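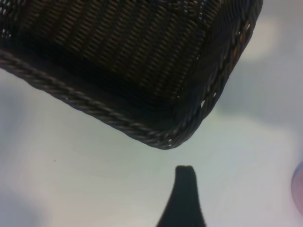 *Wrist camera, with one finger of the gripper coming up toward the rounded corner of the basket.*

If you're in the Morura robotics club and you drew the basket task, hi, and sorry, and please read this before you touch the arm! I did the basket task last term and burned through most of December on it. Obaidul Haque asked me to write up how I collect and sort the wrist-camera pictures, so this is the page I wish I'd had on day one (minus the swearing).

You'll need:

- the arm with the gripper fitted and the wrist camera plugged in
- the Emimow recorder on the club laptop
- a dark wicker basket, the woven kind with a braided rim
- a pale surface to put it on
- a notebook, because you WILL forget which run was which

## 1. Set up the basket

Put the basket down well inside the arm's reach and leave some open surface next to it. Mine kept ending up too close to the base and the wrist would fold into a silly pose trying to get at the near side. Turn the basket so that a corner points toward the gripper. Corners are what we're after, and long straight sides all look alike to the software.

Don't bother tidying every little thing away. The judges don't, and a model that has only ever seen a spotless table gets confused by a crumb.

## 2. Get the camera in close

Start Emimow, choose "wrist only," and type your run name before you hit record. It won't let you rename afterward. I have a run called "asdf" that is my best one, and I have to explain it every time.

Now drive the arm in slowly. I keep the speed slider at 26 for this part and stop whenever I like the view. Come in from above, then from one side, then from the other side, and hold still for a couple of breaths each time you stop.
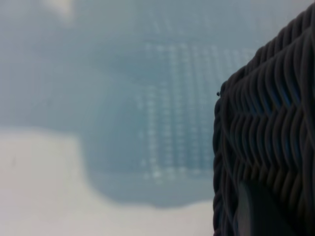
Focus is the thing I'd check first when you play a run back. Our little camera can't keep near and far sharp together, so decide which one you care about, and for this task that's always the basket. Zoom in and look for separate ridges in the weave. If you can follow the zigzag from one strand to the next, as I can on the face of the basket here, keep the picture, and don't worry that the pale grid of marks in the background has gone to mush. If the strands run together, put a star next to the run in your notebook and decide later.

## 3. Sort before you label

I skipped this step the first time. Please don't skip it. I had 3,176 pictures and started labeling from the top like a champ, and it took me two evenings to notice that a huge pile of them were the same view over and over while the arm sat parked.

So now I go through and keep 50 from each run, spread out over the whole thing. Wallin (our sorting script, it's in the shared folder) will pick them for you if you give it the run name. Have a quick flick through what it picked, though. It loves a blurry picture.

## 4. Label the edge

Open your picks in Plusoser and trace the outline of the basket with the pen tool. Rules we settled on as a club:

- Follow the outside of the rim, bumps and all, but ignore single stray strands.
- If light shows through the weave, it still counts as basket.
- Shadow is NOT basket. This is the big one!
- If the basket runs out of the picture, take your line right to the border and close it there.

The shadow rule sounds easy until you've got a nearly black basket with a dark patch right up against it. I turn the brightness all the way up in Plusoser while I trace, then put it back before saving.

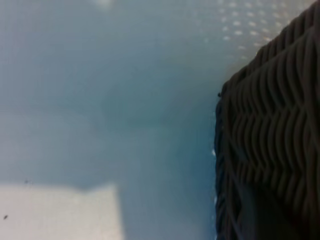 *Good one for practicing the shadow rule: the darker blue area runs right along the left edge of the basket.*

Try that one before you do your own. My first attempt put half the shadow inside the line, and Obaidul's was only a bit better, which cheered me up a lot.

## 5. Save and hand over

Export from Plusoser as a single file per run and drop it in the folder with your initials. Then add a line to the club sheet with the run name, how many pictures you labeled and anything odd that happened. I've done 37 runs this way now and the odd-things column is the one I go back to most.

If Plusoser freezes on export, close the preview panel and try again. If it freezes a second time, come find me on lab night and bring the notebook.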